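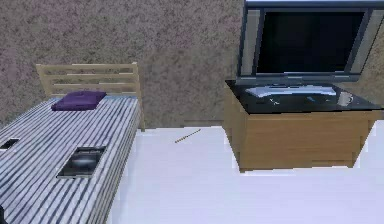
Keyboard or gamepad for teaching house tasks in sim? (long post, sorry)

wiriya_lab
Started by wiriya_lab in Teleoperation and Demos

OK so I finally have the Rerkis house loading properly and I've been driving the robot through it by remote control every evening this November. I'm having a blast! The job I'm teaching is a tidy-up: go to an object, pick it up, carry it to the right room, put it down. I record each run and the policy trains on the recordings.

So far I have 463 runs, all done on a keyboard. The driving part is fine. The picking part is where I look like a beginner, because I tap, wait, tap, wait, and the recordings are full of little pauses. The bedroom is the worst. The pencil on the floor between the bed and the TV cabinet is so thin that I creep up on it forever, while the book on the striped bedspread is a pleasure.

Should I switch to a gamepad, or keep going so all my data matches?

Gronelow
Switch. Switch today! I did 125 runs on keys for a kitchen task and then bought a cheap gamepad, and the 125 went straight in the trash. The policy had learned my pauses. It would drive up to a drawer and just sit there thinking about life.

rusum_drives
Going to disagree with Gronelow here. Pauses are easy to trim – drop any step where the command is zero and the arm isn't moving, and you keep the run. I trained on 874 keyboard runs cleaned up that way and the result was smooth enough that I never went back. Don't throw away data you already paid for with your wrists.

What does your remote-on-the-sofa setup look like? Soft seats gave me a lot of trouble.

wiriya_lab
Haha, wrists is right. This is the living room, where the target is the remote:
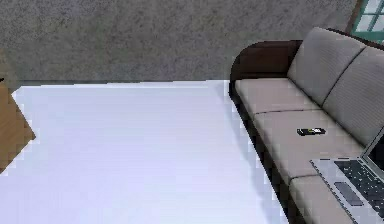
Black remote on the middle cushion, laptop at lower right.

I come in along the sofa and then reach over the seat. Half the time I'm nervous about bumping the laptop, so my path gets wide and strange. Would you leave those runs in?

rusum_drives
Leave them in if you got the remote. A wide path around a laptop is a good habit to teach. I'd only cut the ones where you backed up three times because you lost track of the arm.

Napaporn Nilsuwan
Hi all, long-time reader, first post in this section. I'm with rusum on trimming, but there's a thing that matters more than the controller, and that's where you start each run.

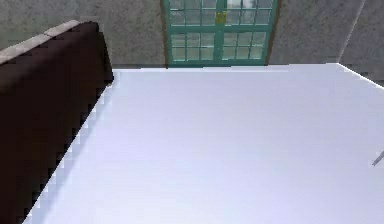 My first big set was 3190 demos and every single one started from the same spot, facing the same way. The policy was gorgeous from that spot and hopeless from anywhere else. Look at a view like this one, with the green double door straight ahead and the dark sofa along the left. If all your runs begin like that, the policy can lean on the door to know where it is, and it never has to find the remote. Now I pick a random start and a random heading before I touch the stick, and I throw in some starts where the target is out of view, so the recording includes me turning to look for it.

Gronelow
OK, that's a really good point and I'm stealing it. I still say gamepad though. Turning to search on a keyboard is miserable. With a stick you sweep around at a natural speed and slow down when you spot the thing, and that slowing down is worth teaching too.

rusum_drives
You can slow down on keys, you just need a modifier for half speed. Mine is on shift.

Gronelow
Two speeds! Luxury!

wiriya_lab
You two are great. I went back last night and checked my start poses, and Napaporn has me dead to rights. Nearly all of them face the same direction, and the few that don't were accidents. 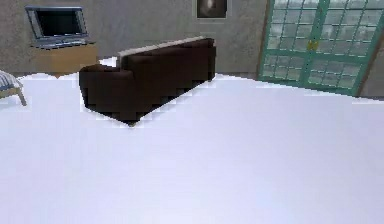 So the plan is: trim the zero steps like rusum says, keep the old runs, and do a fresh batch with random starts on a borrowed gamepad. I'll train on the old set, the new set, and both mixed, and post all the curves. One question for Napaporn – do you also randomize the arm pose at the start, or only the base?

Napaporn Nilsuwan
Only the base at first. Once that works, nudge the arm a little too. If you do both from day one you'll spend the first few seconds of every run just getting the arm back to somewhere sensible, and then the policy learns a very polite stretching routine before it does anything.

rusum_drives
Can confirm the stretching routine. Please post the curves split by room if you can, I want to see how that pencil does.

wiriya_lab
Will do! Gamepad gets here around 6 pm, so the first runs go in tonight.

Contact the moderators | Copyright Teleoperation and Demos board | Back to top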